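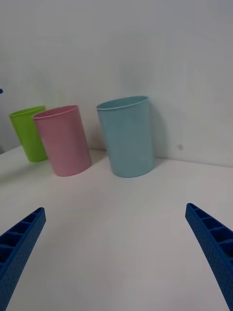 Workshop Tips: Getting Your Gripper Software to Pick Up a Cup

I've been fiddling with cup picking on my bench arm for longer than I'd like to admit, and these are the habits I'd pass on to anybody setting up their own (my notes file is called Flendden, don't ask).

Start with plain cups

Pink, green and pale blue plastic tumblers on a white table are lovely for color masks. Do your thresholds in HSV and set them with the room lights you'll really be using. Pale blue is the fussy one! It sits close to a grayish shadow, so raise the minimum saturation a little at a time and watch the mask as you go.

Mask out your own fingers

If your fingers are blue and one of your cups is blue too, the detector will happily chase its own hand. I save a mask for each finger opening and subtract it before anything else runs. Redo it whenever you bump the wrist camera.

Deal with overlaps

When the pink cup overlaps the green one, a simple blob finder gives you a center that's off to one side. I go for the cup with clear space around it first, back off, and look again before planning the next grab.

Slow down at the end

My planner stops 60 mm short of the cup, takes a fresh picture, then creeps in. Tapered cups like to ride up between the fingers if you squeeze too hard, so cap the force in software and close in small steps — I use 14.

Log everything

Save the picture, the mask and the planned path for every try, good or bad. I keep the last 300 and toss the rest. Replaying a miss on the laptop beats standing over the arm with cold coffee, and you can change one setting and run the whole pile again while you eat lunch.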